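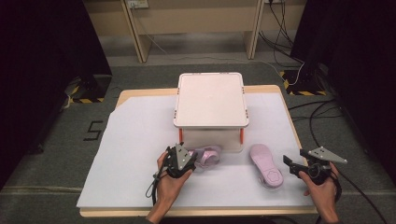

# 手持ちグリッパーによる作業記録サービス「Vastico」を検証する

産業用ロボットに作業を教示する手段は、この数年で選択肢が広がった。ペンダントによる逐次教示、遠隔操縦、そして作業者が把持具を直接手に持って動作を記録する方式である。Dromov社が提供する「Vastico」は最後の方式に属し、両手用の把持具一組、収録用ソフトウェア、ならびに収録代行を組み合わせたサービスとして販売されている。本誌は同社の協力を得て、履物の取り扱いを題材とした収録業務を取材した。

## サービスの構成

契約形態は二種類が用意されている。機材を借り受けて利用者が自ら収録する「機材プラン」と、作業内容を指定してDromov社に収録を委託する「委託プラン」である。委託プランの最小単位は1,000件で、上限は一契約につき3,000件と定められている。いずれのプランにおいても、納品物は動作の軌跡、指の開閉量、手元の映像を時刻で対応づけたデータ一式となる。

同社で製品企画を統括するDagmar Danko氏は、委託プランの需要が当初の想定を上回ったと述べる。「機材を導入しても、作業手順の設計と記録の選別に人員を割けない事業者が多い。当社では手順書の作成から請け負う体制を整えた」。手順書は発注者の承認を経たのちに確定し、以後の変更は別途見積りの対象となる。

## 履物を題材とする理由

今回の題材は子ども用サンダルの取り扱いである。発注元は履物の検品と箱詰めを受託するTefera社で、小型の製品を左右一組として整える工程の自動化を検討している。

サンダルは把持対象として容易な部類に入らない。ストラップは力を加えると変形し、留め具の向きによって外形も変わる。底面を上にして置かれた場合と横倒しの場合とでは、指を入れるべき位置が異なる。Tefera社の生産技術担当、Kaede Hamada氏は「箱物の搬送とは前提が違う。熟練者がどの角度から指を入れているか、当社でも文書化できていなかった」と説明する。

手順書では、卓上の作業域と奥の台を使用し、開始時の置き方を複数定めている。作業者は左右の把持具を用い、片足ずつ扱う。
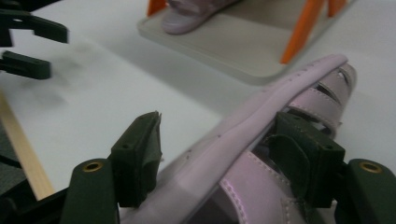 ストラップのあるサンダルを、左右の指で両側から挟む。奥の台にもう片方が載る。

## 操作性と習熟

把持具の操作は、指の開閉を手元で行う単純なものである。本誌記者も試用したが、硬い箱であれば短時間で扱えるようになった。一方、サンダルでは挟む位置がわずかにずれるだけで向きが変わり、狙いどおりに置くまでに何度も持ち直しを要した。素手に比べて手首の可動範囲が制約される点も、初めて扱う者には負担となる。

収録現場を監督するKedir Lemma氏によれば、作業者には事前研修が義務づけられており、所定の試験に合格した者だけが本収録に加わる。同氏は、速度よりも動作の一貫性を重視すると強調した。急いだ動作は指先の映像にぶれを生じさせ、後段の選別で除外される割合が高まるという。

## データの品質管理

収録されたデータは、まずソフトウェアによる自動判定を受け、続いて担当者が映像を確認する。取材時点でTefera社向けに採用済みの記録は569件であった。除外の主な理由は、対象物の落下、開始位置の誤り、軌跡の欠落である。

品質管理を担当するFeven Gebreyes氏は、失敗した動作の扱いについて発注者との協議が欠かせないと指摘する。持ち損じてから持ち直した記録は、復帰動作の学習に有用な場合がある。標準契約ではこうした記録を除外するが、希望に応じて別区分で納品することも可能である。

## 評価

本サービスの利点は、ロボット本体を確保せずに収録へ着手できることにある。設置工事を伴わず、卓上の作業であれば既存の室内に作業域を設けられる。納品データの書式が公開されている点も、複数の解析環境を使い分ける研究部門には好ましい。

留意すべき点もある。把持具にはケーブルが付属するため、両腕を交差させる作業には向かない。また、人の手による動作が実機の可動域に収まる保証はなく、導入先の機種に合わせた検証は利用者側の責任となる。機材プランの電話対応は平日に限られており、夜間に収録を行う事業所では不便が予想される。

検証支援については、提携先のPleltinden社が有償で引き受ける。同社のKidus Admasu氏は、実機での再現試験に先立ち、96件の標本を用いた予備評価を推奨している。予備評価の受付は1月に始まる予定で、申込みにはDromov社が発行する契約番号を必要とする。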